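4.2 Soft bags and the order of packing

The rigid containers discussed in Section 4.1 hold their shape whatever is put into them. Fabric bags do not, and most of the packing people do at home or at the end of a shopping trip is done with fabric bags. This section looks at how an unstructured tote behaves while it is being filled, and how the first item placed in it affects the items that follow.

The material comes from the Mansilla packing study, which recorded 16 adults filling bags at a table. Each person packed 40 bags over two visits, using a fixed pool of household goods: snack pouches, boxed tea, folded dish towels, small cartons and a few hard items such as jars. No instructions were given on order or placement. Participants were told only that the bag should be ready to carry when they were done. Two types of bag were used, a flat tote with no gusset and a tote with a sewn base from Dirken. The flat tote is the main concern here. The Dirken bag is treated in Section 4.3.

An empty flat tote has no inside to speak of. The two panels lie against each other, and the bag has to be opened before anything can go in. Participants did this in one of two ways. Some lifted the bag by its top edge, shook it once and set it down with the mouth upward. Others left it lying on the table, spread the mouth, and pushed the first item in from the near side. The second way was more common in the early trials and became less common later, although five people used it throughout. Strap position was rarely attended to at this stage. The straps fell where they fell, and they were moved only if they lay across the mouth.

The first item does two jobs. It takes up room, and it holds the fabric apart for whatever comes next. A stiff box does the second job well and a towel does it badly. The resealable pouch falls between these. It has a base that can carry its weight if the contents have settled, but the upper part is mostly air and film, and it bends when the bag leans on it. In our coding, a pouch counts as "upright" if its sealed edge is above the base, as "leaning" if it rests on a panel at a clear angle, and as "flat" otherwise. Figure 7 shows an upright placement in a fabric tote, with the pouch standing higher than the mouth of the bag.

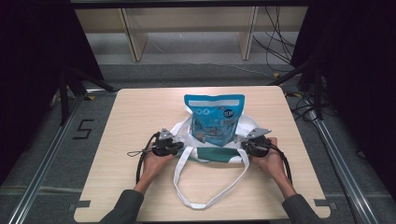 Figure 7. Snack pouch standing in an open tote, straps spread on the table.

Lachlan Lindsay, commenting on a draft of this section, objected that height above the mouth should not be read as a packing fault. Tall items are often left showing on purpose, he wrote, so that they can be taken out first, and a shopper who lays a pouch flat to hide it may only be making it harder to find. He also thought that our term "ready to carry" favored people who pack low.

We accept the first point and have dropped "protruding" from the list of faults. An item that shows above the mouth is now coded separately, as a position, and is counted as a problem only if it falls out or is crushed when the straps are brought together. On the second point we are less sure. The wording was the same for everyone, and participants who left tall items showing did not seem to treat the bag as unfinished. A looser wording was tried in the Tarkport pilot and produced long pauses at the end of each trial, with people asking whether they could stop.

Order mattered more than we had expected. When a pouch went in first and was left upright, the next item was usually placed beside it, and the pouch was then held up by its neighbor. When a towel went in first, later items tended to sink to the middle and the panels closed over them. Participants often corrected this by taking everything out and starting again. Corrections of a smaller kind, such as pulling a panel outward or turning a pouch so that its broad side faced the panel, were made in passing and took little time.

The straps came back into play at the end. On a flat tote the two loops have to be found, separated from anything lying over them, and brought together above the contents. Where a pouch stood high, people gathered the straps around it - one loop on either side - and then lifted. We did not test how well such bags traveled. The Pidgate data set includes a short carrying task of 400 trials, and a comparison is planned once the bag types have been matched.

Correspondence: Mansilla packing study, author group | Copyright the authors, May 23, 2022 | Back to top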